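How many demos before pick and place stops being luck?
Posted in: Low-cost arms / Data collection

ollenetti_bench
I'm teaching a small printed arm to put a battery in a box and to take one out. I drive it by hand, record the joints and the video, and train on that. So far I have 147 episodes from the first week. The policy does fine in some spots on the mat and badly in others, and I can't decide if I need more episodes or better ones.

The box stays near the middle of the mat but I change its angle between runs. Some of the episodes are done with the box closed and some with it open, with a separate text instruction for each. I write the instruction down before I start recording.
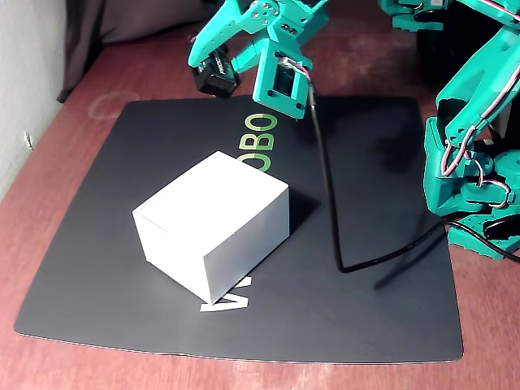
deskarm7
147 is low if you're mixing tasks. Split them by instruction and count again. My guess is one of your tasks has 30 episodes and you're grading it like it has all of them.

ollenetti_bench
Fair. The split is lopsided. Most of what I have is placing, a smaller part is taking the battery out, and the closed box runs are what's left.

Neninside
I'd disagree with deskarm7 on the count. I trained on 529 episodes last February and got worse results than a friend got with far fewer. Mine were all done the same way at the same speed from the same start pose. The arm learned one path and nothing else. If it ended up slightly off, it had no idea how to get back.

deskarm7
That says your 529 had no spread. It doesn't say fewer is better.

Neninside
Sure, but people hear "more" and sit there repeating the same motion for an evening. I did.

ollenetti_bench
Start pose is a good point. I've been resetting to the same one every time since it's bound to a key. For the taking-out task I only change how the battery lies in the box, and I leave it leaning on a wall in some of the runs. Those are the ones the policy fails. It comes down flat and pushes on the battery.

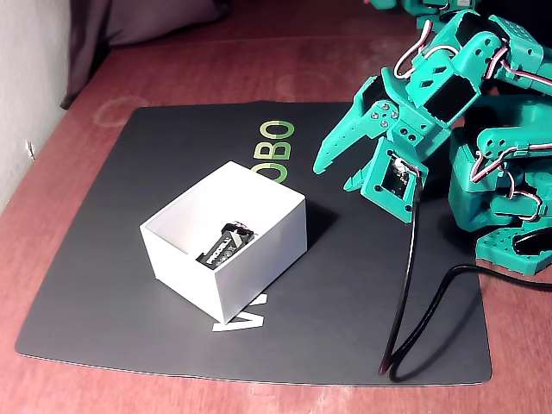
Battery leaning on the inside wall, gripper open, box at an angle.

hakine_user
Which software are you recording with? I use Hakine and it drops frames on the second camera if the disk is slow. I lost 7 episodes before I saw it. Check your timestamps before you blame the data.

ollenetti_bench
Dela Peña's scripts, the older branch. I checked the timestamps this morning and found 2 bad episodes. Both are deleted now.

gridpaper
For the leaning case, record it on purpose as its own block. Put the battery against each wall in turn, both ends up. Don't wait for it to happen by chance. And go slower near the walls than you think you need to, so there are more samples where the hard part is.

deskarm7
Slower is OK but don't stop dead. If you pause over the box in every demo, the policy learns to pause there, and then it may never leave. I had to throw out a whole set for that.

gridpaper
Agree on the pauses. I trim mine.

Neninside
I don't trim. It makes a jump between two frames and you can see it in the rollouts. Just record it again.

ollenetti_bench
I'd rather redo them too, it's only a few seconds each. Related question: does it matter if I mark where the battery goes? I have a round green marker on the mat and I've been using it for the runs where the box is closed. It makes resets easy, but I'm worried the model is finding the green and ignoring the battery.
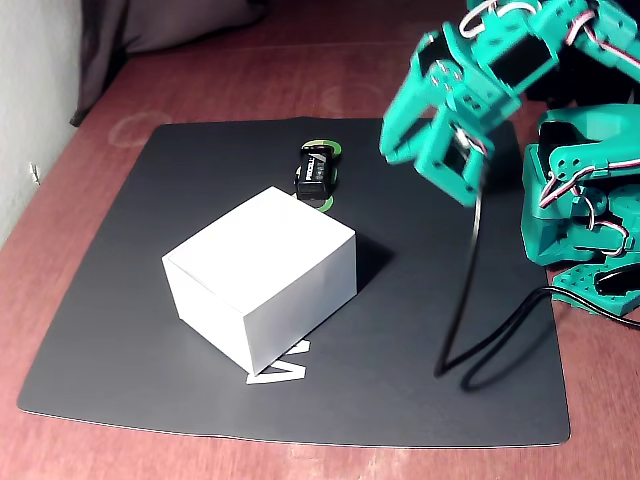
Closed box, battery on the green marker.

gridpaper
It could be. Easy to test. Leave the marker where it is, move the battery a hand's width away, and run the policy. If the arm goes to the marker you have your answer.

hakine_user
I would take the marker out completely. Use a bit of tape under the mat edge as your own reference if you need one.

deskarm7
Or keep it and move it. The problem is only that it's always under the battery.

ollenetti_bench
Ran gridpaper's test a few times. It went to the marker more often than to the battery. So that's a real problem, and more episodes of the same kind would have made it worse. Neninside gets that one.

Plan for the next block is below. I'll change it if anyone sees something wrong.

1. Placing. Battery starts anywhere on the mat, no marker. New start pose every run. Let go only once the battery is down inside the box, and keep the camera cable clear of the fingers.

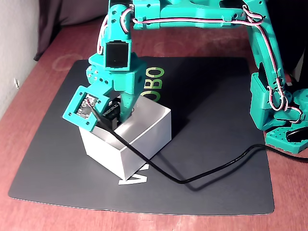 2. Taking out. Battery flat for half the runs, leaning for the other half, all four walls.

3. Closed box. Marker moved each time, with the battery on it in only some of the runs.

4. Train on all three, then test each one with the box at angles I haven't recorded.

Neninside
Looks OK. On step 1, add a few where you miss the grasp and recover. Label them as good episodes if they end well.

deskarm7
I'd keep those in a separate folder until you know they help.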